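Keeping Color in Blue Flowers: speaker notes
Stirkance Garden Club, October meeting
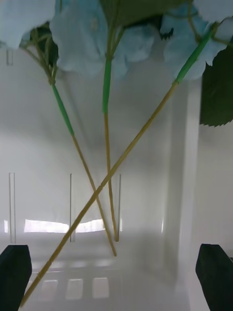

Albane Marty wrote after the last meeting that she has given up on blue hydrangeas, hers come up pink every summer no matter what she feeds them, and could I please start with that. Yes! Happy to, because it's my favorite part.

Slide 2. Soil. Blue needs aluminum, and the plant can only take it up when the soil is acid. Aim for a pH of 5.5 or lower. Feeding more won't help if the ground is limy (Albane, I suspect your new path). Hold up the test strips, pass them along the rows.

Slide 3. Water. Hard tap water undoes a lot of good work. Rain barrel! Mine holds 55 gallons and gets me through most dry spells. Tell the Guillot Street story if people look sleepy.

Slide 4. Pots. Go slow here, people always write this down. Ericaceous mix, good drainage, repot every 3 years. A pot is the easiest place to get a true blue, you control everything in it.

Slide 5. White ones. They stay white. Somebody will ask.

Slide 6. Drying. Wait until the petals feel papery, late summer into October. Cut in the morning, strip the leaves, stand the stems in an inch or two of water and let it run out by itself. Mine took 14 days last year and the color was gorgeous, a sort of smoky slate. Pass the bunch around, ask people to hold it by the stems.

Questions, then tea. Dorian Arnaud has cuttings to swap at the back table, remind everyone to label theirs.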